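Ailbhe Kinsella's planner at Jornero used to fail in the same way every time. It would choose a sensible grasp, work out a path to it, and then stop because one fingertip was going to touch a wall.

The fix took most of July. Instead of treating every surface as forbidden, the software now gives each one a cost. A wall is expensive to brush against. Anything made of glass costs more still, and the planner will take a longer route to stay clear of it.
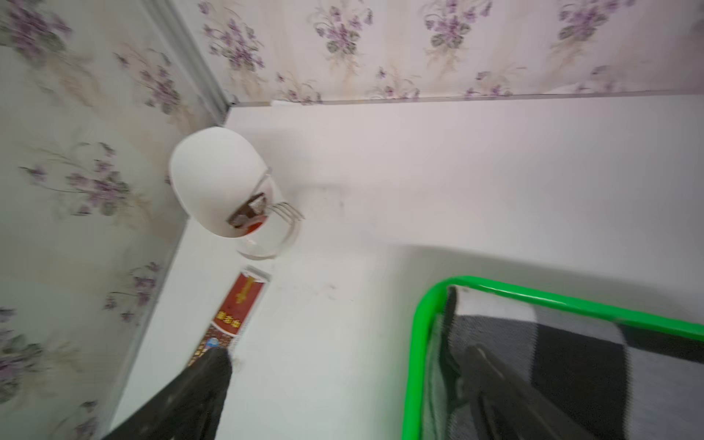

Clear objects remain the hard part. The depth estimate tends to pass straight through them, so Kinsella's colleague Anderson Portela wrote a second check that works from the colour picture alone. It runs 11 times a second. If the two disagree, the arm slows down and looks again from a new angle.

Portela keeps a set of 200 saved runs and replays them after every change to the code. In the latest round 141 finished without a stop. Most of the others failed on flat packets, where the fingers closed a little too high.

"We know where the packet is," Kinsella says. "We're still wrong about how thick it is."

They plan to work on that next.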